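## 4. Why people miss spots on patterned tops

Draft section, Menaka to check the wording in 4.2 before it goes to Tarık.

The first three sections dealt with how often people wipe. This one is about what they miss. Short version: on a plain top they miss the edges, on a patterned top they miss the middle. We did not expect the second part.

### 4.1 Setup

30 households in Estcombe, all recruited through the Cheon mailing list. Each one got the same cloth, the same spray and the same instruction, which was "clean it the way you would if someone was coming over." No time limit. Before they started, Firdevs put down dried milk, sugar and a thin smear of jam, same amounts each time, spots picked from a grid. Afterward she checked the grid with a side lamp and a gloved finger. The finger found more than the lamp did.

Tops were sorted into three groups: plain light, plain dark, patterned. Patterned meant veins or flecks you could see from standing height. Speckled tops were a headache - two of us put them in plain, one in patterned - and in the end they went in patterned. We reran everything without them and the result held, though it got weaker for sugar.

### 4.2 What was left behind

Dried milk was the worst by far. On dark plain tops nearly everyone got it, as a white ring on a dark surface is hard to ignore. On patterned tops with pale lines it was left behind again and again, mostly where the ring crossed a line or sat right beside one. Several people wiped over it once, looked, and moved on. When Ashraful asked them later they said they had taken it for part of the stone.

Sugar was missed everywhere. Jam was almost never missed, except on tops with red-brown flecks.

Lighting mattered less than we thought. Kitchens with a window behind the sink did a little better in the morning sessions and no better in the evening ones. We did not control for blinds, should of.

Age and how often people said they cleaned had no clear effect. One person who told us she wiped down 7 times a day left more milk than anyone else in her group. We would not read much into it.

### 4.3 Feel versus sight

A smaller follow-up, same homes, plain dark and patterned only. People were asked to run a bare hand over the top before calling it done. Missed milk dropped a lot on patterned tops and hardly at all on plain ones. This fits the idea that pattern hides residue from the eye and does nothing to hide it from the hand. Nobody liked doing it. Condis prints a similar tip on its care leaflet but gives no source, and Eirini could not get one out of them.

Limits: one town, one cloth, and the people knew we would be checking. Also the grid was coarser near the sink then it was elsewhere, so the edge numbers in that area are probably low.

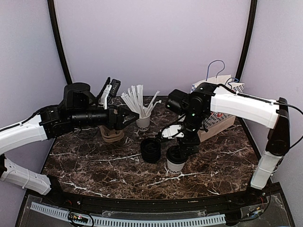 **Figure 3.** Pale residue is hardest to spot where the surface already carries pale lines of its own, and the patterned group was coded with this in mind. Any top with a dark ground and lighter veins counted - the dark brown marble with white and tan veining in the figure would go in without argument. Wall color was not coded.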